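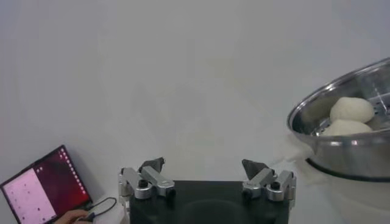

Newsletter > Lab Notes > Robot Learning

Print this page | E-mail this page

Buns, again!

If you've walked past our bench lately you know I've been teaching a two-armed robot to deal with steamed buns. We're calling the method Sulletti, and the idea is pretty simple: most of the training comes from the wrist cameras, so the arms learn what a bun looks like from really close up. We recorded 252 demos (my shoulders remember every one), and I figured we'd need 500.
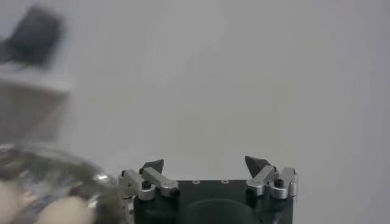 Wrist view, gripper open.

Naheed Siddiqui had the good idea here. She dropped the first 2 seconds of each demo, where the arms mostly just hover, and the policy quit dawdling over the steamer. On our last test it got 8 buns out of 10 onto the plate,
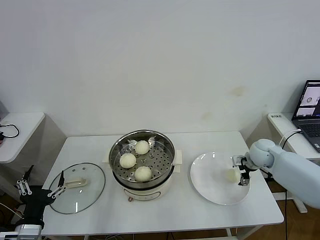
and both misses were squished ones, so I blame my grip settings. Next up is the glass lid, which I'm a little scared of. Come by in November if you want to see it try!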